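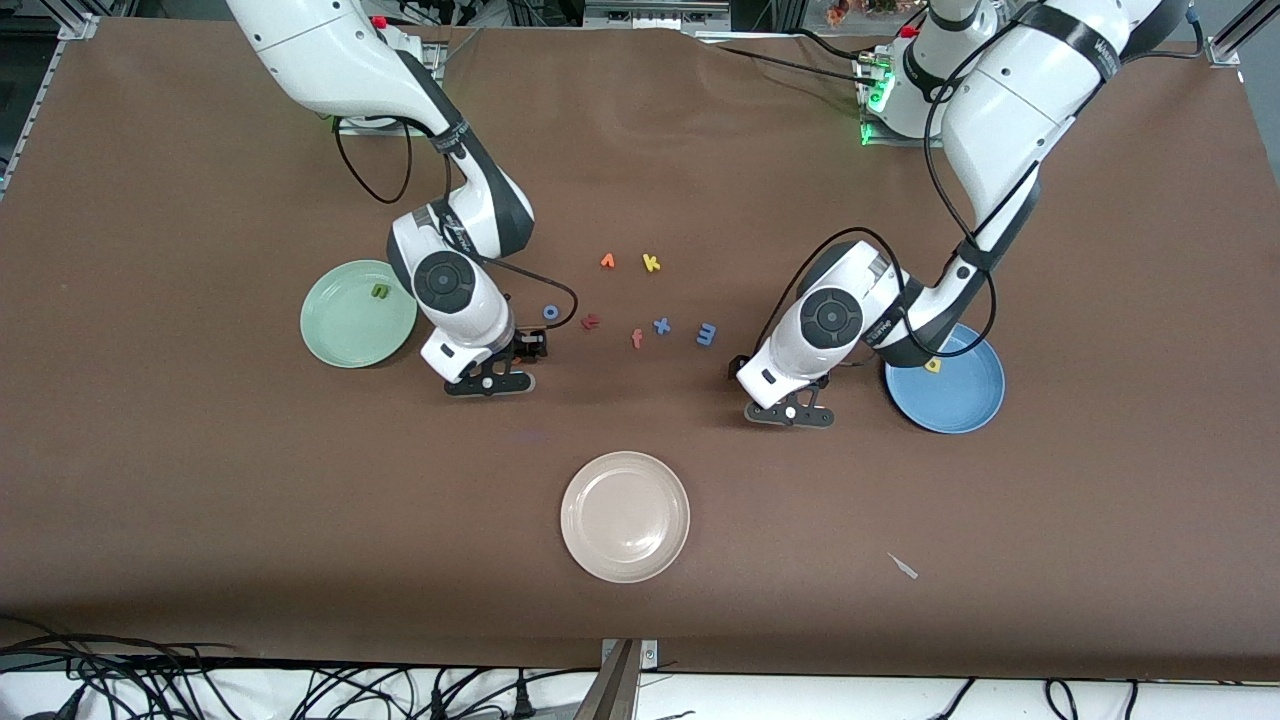 Was ist ein Übergangsfossil?

Ein Übergangsfossil zeigt Merkmale einer älteren Tiergruppe zusammen mit Merkmalen einer jüngeren. Archaeopteryx etwa hatte Federn und zugleich Zähne und einen langen knöchernen Schwanz. Ob ein Fund der direkte Vorfahr heutiger Arten ist, lässt sich am Fossil allein meist nicht entscheiden und wird mit dem Begriff auch nicht behauptet.

Fehlen die Zwischenformen nicht gerade dort, wo man sie erwarten würde?

An vielen Stellen ja. Die meisten Tiere verwesen, bevor sie von Sediment bedeckt werden, und Arten ohne Schalen oder Knochen hinterlassen selten Spuren. Für einige Gruppen ist die Reihe trotzdem recht dicht, zum Beispiel für die Wale und für die ersten Landwirbeltiere.

Wie wird das Alter eines Fossils bestimmt?

Datiert wird in der Regel das Gestein, vor allem Lagen aus Vulkanasche über und unter der Fundschicht. Die Kohlenstoffmethode reicht nur einige Zehntausend Jahre zurück und kommt für Dinosaurier nicht in Frage. Diese Verwechslung steht in den Zuschriften an uns ganz oben.

Was hat der Quastenflosser mit dem Thema zu tun?

Quastenflosser galten als ausgestorben, bis 1938 vor Südafrika ein lebendes Tier gefangen wurde. Oft heißt es, damit sei die Abstammungslehre widerlegt. Die heutige Gattung Latimeria unterscheidet sich aber von den bekannten fossilen Formen -- dass eine Linie lange besteht, sagt nichts darüber, ob andere Linien sich verändert haben.

Muss ich mich zwischen Glauben und Evolution entscheiden?

Dazu geben wir keine Empfehlung. Die Biologie beschreibt, wie sich Lebewesen verändern. Fragen nach einem Sinn dahinter beantwortet sie nicht. Zwei unserer Vorträge behandeln die Geschichte dieses Streits, beide hält Feven Sisay.

Darf ich die Texte im Unterricht verwenden?

Ja, mit Angabe der Quelle. Das Heft »Condow« zur Reihe hat 47 Seiten und kann auch als Klassensatz bestellt werden. Von der ersten Auflage mit 300 Stück sind noch Exemplare da. Bestellungen nimmt Anouk Cuypers entgegen -- bitte die Lieferanschrift der Schule angeben.

Ich habe einen Fehler gefunden. Wohin damit?

Am besten in die Kommentare unter dieser Seite, mit Beleg. Korrekturen werden im Text vorgenommen und am Ende vermerkt.

Zuletzt korrigiert: 2019-05-04 (Antwort zum Quastenflosser)

9 Kommentare
2 Mal geteilt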